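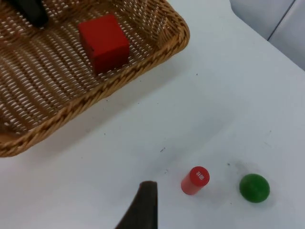 Clalen is a word list of everyday English names for household containers, collected by post and by interview in the towns and villages of the Brumeck valley. It covers baskets, tins, jars, crates, trugs, bowls and bags, with the name each person gave, the meaning they gave for it, and a note of who used the word before them. The difficulty with this subject is that one object can carry several names. A shallow woven tray with rounded corners and a braided rim, like the one holding the red cube, would be filed under TRAY-WOVEN, and the answers under that heading include tray, flat, bread basket, skip and "the low one". We kept all of them as given.

Contents

The list is one table, clalen_words.csv, with 663 rows. Each row is one answer from one person about one kind of container. A second table, clalen_people.csv, describes the 152 people who took part. The two are joined on person_id.

There is also a folder called notes, with the interviewers' typed notes as plain text files. Not every person has a note. People who answered by post usually don't.

Fields in clalen_words.csv

row_id: a number, unique, not in any useful order
person_id: matches clalen_people.csv
concept: our heading for the kind of container, in capitals
answer: the word or phrase as given
answer_norm: the same, lower case, with spelling evened out
meaning: the person's own explanation, if they offered one
source_word: "mother", "shop", "school", "work", "don't know" or blank
status: U for a word the person uses, K for one they know but don't use
method: P for post, I for interview

Fields in clalen_people.csv

person_id: as above
age_band: in steps of ten years, with everyone over eighty put together
place: one of 11 place codes, listed in places.txt
years_in_valley: as stated by the person
trade: broad group only, blank where it would have identified someone

How the words were collected

The postal form was written by Ntombi Magagula and went out in February with the parish newsletter. It asked what people called a container used for a given job: bringing in eggs, keeping pegs, carrying coal, proving bread. We avoided drawings on the form after a trial run in Grerkidell, where people tended to name the drawing ("that's a Sussex trug") and skip the question about their own kitchen.

Interviews were done between March and June by Ayuba Abubakari and Anathi Khumalo, mostly in people's homes. The interviewer read the same questions aloud and wrote down the first answer, then any others. Follow-up questions were allowed and are marked in the notes with the letter F.

Pieter Le Roux typed up the postal forms. Where he could not read a word he entered a question mark in place of the letters in doubt, so sk?p is a reading problem and not a spelling.

Headings

The concept headings were settled after collection, by shape first and material second. BASKET-HANDLE and BASKET-NOHANDLE are separate. PANNIER is used for anything hung on a bicycle or an animal. Furniture and screens made of wicker are outside the list, although a few people offered words for them, and those answers were moved to wicker_other.txt without headings.

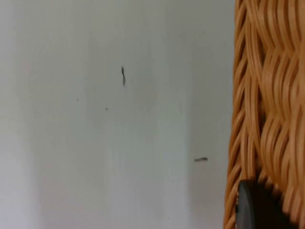
Wicker panel beside a white wall. If it is part of furniture or a screen, it would come under wicker_other.txt.

Wicker itself caused more trouble than any other word. Many of the older people used it only for willow. Others used it for anything woven, including paper cord and plastic. We did not try to correct either group. If your work depends on material, use the meaning field and leave the concept heading alone.

Known problems

Coal scuttles are over-represented. The question came early on the form and a lot of people stopped soon after it.

The place code for Nkosi covers both the farm and the new houses by the station, which were built much later. Speech in the two is quite different and the code should have been split. It can be partly worked out from years_in_valley.

Age bands are uneven. There are few people under thirty, and most of those were interviewed at the same college.

The source_word field was filled in by the interviewers for I rows and by the person for P rows, so the two don't compare well. "Shop" in particular was used by Anathi for any bought item and by Ayuba only when the person named a shop.

Around 200 rows have no meaning given. Blank means the person said nothing. It doesn't mean the answer was plain to everyone.

Changes

Version 1.2: corrected the heading PUNNET, which had been swallowed by BOX-SMALL in 1.1. Removed two person records at their request, along with their rows. The totals above are for this version.

Version 1.1: added answer_norm and the notes folder.

Version 1.0: first release, postal forms and interviews together.

Use

The tables may be used and shared for any purpose, with credit to the Clalen word list. Please don't try to work out who the people are. The notes folder is for reading only and should not be reposted, as some of the remarks about neighbours are easy to place if you live here.

Corrections and new words go to Keabetswe Ngubane, who keeps the master copy. Give the row_id if you have one.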